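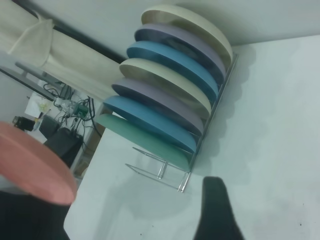
Figure 2. Wire dish rack on the white table, with seven plates standing in the order cream, lavender-gray, blue, cream, lavender-gray, blue, mint green. A pink plate is outside the rack.

3.2 Rack loading and plate order

The storage task uses round plates in five colors and a chrome wire rack. Plates are stored on edge, so that the rims face the person unloading them and the flat of each plate is hidden by its neighbor. Color is therefore read mainly from the rim and the exposed part of the outer face. We refer to the position of a plate by its place in the row, counted from the far end.

Two loading orders were compared. In the grouped order, plates of one color stand next to each other. In the repeating order, a cream, lavender-gray and blue sequence is placed twice and closed by a single mint-green plate at the near end (Figure 2). The repeating order was adopted from the household protocol of Bozsik and Dudás, who used it to separate errors of color from errors of position: a person who remembers only "blue" still has two places to choose from, while the green plate has one.

Spacing was not fixed by a template. Plates were set down by hand and allowed to settle against the wires, and small differences in lean were left uncorrected. In Figure 2 the mint-green plate leans slightly farther out than the others, with its lower rim against the front wires. Lean of this kind matters for the coding of placement, and the Isby scheme, which assumes upright plates, was modified accordingly – a plate is scored as racked if its lower rim is held by the wires, whatever its angle.

The pink plate does not belong to the repeating sequence. It serves as the odd item in both orders and is coded separately from the row.

The table was kept plain white for all loadings. Shadows of the plates fall on this surface as a scalloped outline and were excluded when rims were traced. Tracing followed the outer edge of the rim only. The matte, slightly speckled finish of the plates gave few highlights, whereas the wires of the rack were bright in places, and rim sections crossed by a wire were interpolated from the visible arc on either side.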